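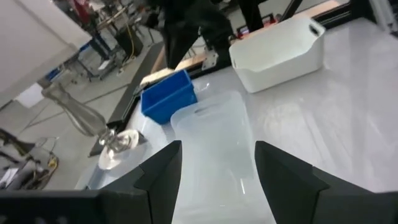 A finger either side of the clear container, blue bin just behind.

Cell 2, Prestville, 12/17/22

A few pictures from the tune-up of the Buvatska cell. The log stood at 2277 cycles, and the fingers had started closing a hair to the left of wherever they were told to. We re-zeroed the wrist, swapped the left fingertip pad and ran 50 slow closes, which is as thrilling as it sounds. The manual gives this job one paragraph. The paragraph refers you to another manual.

Next on the list was the arm cable. It needs enough slack for a full wrist turn and not enough to lasso the bins, and the clip positions in the Zala drawings were plainly chosen by someone with a much shorter arm in mind.
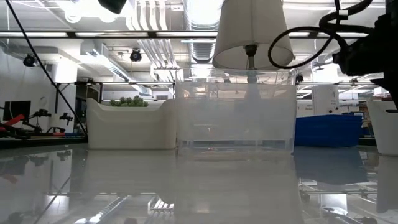 Metwally wrote in to say that the clips are fine where they are, that it's the wrist offset that drifts, and that we'll be re-zeroing again by May. The spare pads are in the drawer.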